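Chapter 7
When the Grip Lets Go: Faults at the Fingertip

Before you start this chapter, you should be comfortable with the idea of closing force from Chapter 3, and you should have your lab notebook open to the page where you worked out how hard two fingers have to squeeze to hold up a wet towel. We are going to lean on that page quite a bit, and in a few places we are going to be rather unkind to it.

I would like to begin with a story, as my own teacher, Sun-ja Ha, began nearly every lecture with one and I have never managed to break the habit. It concerns a garment-folding cell at a commercial laundry called Brukside, where I spent a long and fairly humbling November. The cell was simple enough. A single arm with a two-fingered gripper took up one garment at a time from a table, folded it, and set it on a stack for the packers. It had been running happily since the spring, and the people on the floor had grown fond of it, the way you grow fond of an old car that starts every morning.

Then the complaints came in. A pair of trousers would be lifted by the hem, carried halfway across the table, and dropped. Or only one layer of the leg would come up, and the fold would end up looking like a badly made bed (my beds, at least!). Parveen Cassim, the shift lead, had been keeping a tally in pencil on the back of an order pad, and it showed 7 dropped garments out of 238 on the first day she thought to write them down. By the end of that week the tally stood at 50, and the packers had started refolding everything by hand to be on the safe side.

Now, a drop is a nuisance, but the next thing that happened was a safety matter. A dropped garment slid off the table edge, and one of the packers reached in to catch it, quite naturally, as you or I would. The arm was already on its way back for the next pick. The light curtain did its job and stopped the motion, and the packer went home that night with nothing worse than a fright. I want you to keep that reach in mind all through this chapter, though. The fault was in the grip, and the person nearly hurt was standing a good step away from it.

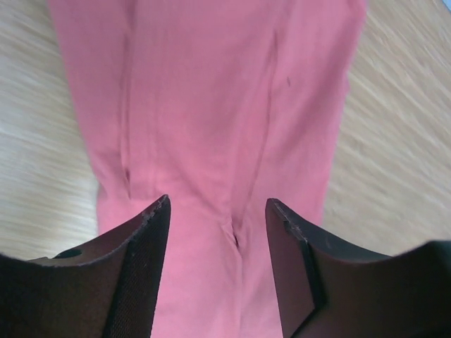 Figure 7.1 Closing on a garment laid flat. Note the small crease forming between the fingertips, and the nicks at the tip of the left finger.

Our first guess, I am sorry to say, was the software. Obinna Adeleke and I spent two whole days going through the pick positions, nudging the target a little this way and a little that way, and we even raised the closing force, which made things worse in a manner we will come to in Section 7.2. It was Mirta Espinoza, the maintenance technician, who finally switched off the cell, locked out the power, and ran her thumbnail along the fingertips. She looked at us both very patiently and asked when we had last changed them.

We had not changed them at all. The tips were worn, and a worn tip does something sneaky with cloth. When two fingers close on a flat garment, they have to push a bit of fabric up into a little fold, and it is this fold that they hold on to. If the edge of a tip is rough or uneven, it may catch a thread on one side while skating over the cloth on the other. The fold comes up crooked, or shallow, or made of the top layer alone. The gripper closes, the controller reads a perfectly ordinary finger position, and up goes the arm with hardly anything in its grasp.

You will notice that no alarm sounded in any of this. The controller knew where the fingers were. It did not know what was between them. We call this kind of trouble a silent fault, and most of Section 7.1 is given over to it, along with some inexpensive ways of making it speak up.

Section 7.2 returns to closing force and why squeezing harder is so often the wrong cure. Section 7.3, which Afroza Roy was kind enough to draft with me, deals with wear: how to inspect a fingertip, how to record what you find, and how to choose a replacement interval for the cloth you handle. In Section 7.4 we go back to the packer's reach and look at guarding, restart procedures, and the very human urge to catch a falling thing.

Words to watch for as you read: closing force, fold depth, silent fault, replacement interval, lockout, protective stop.

7.1 Faults That Make No Noise

Let us take the lift first and slow it down. Between the moment the fingers touch the cloth and the moment the garment leaves the table, there are three points at which the cell could check its own work. At Brukside it checked at only one of them, the finger position at full close, and so that is where we will begin.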